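3/28/18, folding bench

Rorketti job, first full shift on the hand grippers. 531 grasps logged before lunch and I'm still grinning! The quilted stuff is what I love working with.
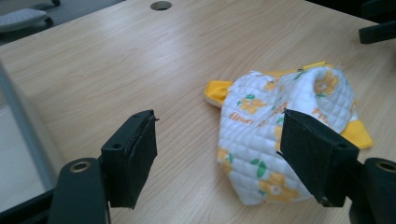 Hậu Lò used to spend the afternoon sorting returns. Now it's 22 minutes of sorting, then teaching.
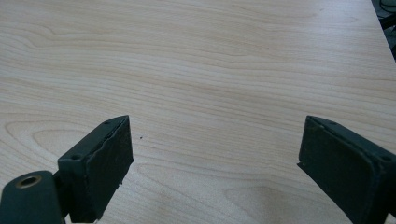
Last changed: 3/28/18

Pads: ask Drurier for softer ones.

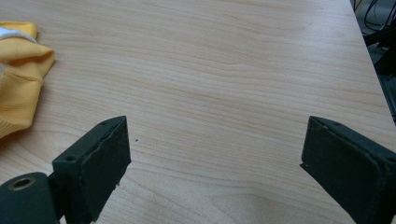

Hậu Lò thinks the wrists need a break every 27 grasps, and wants that in the rota before May.

Fine by me, adding it.
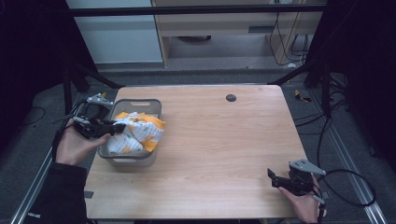

Do we lose bench hours? Same eight each, just split differently.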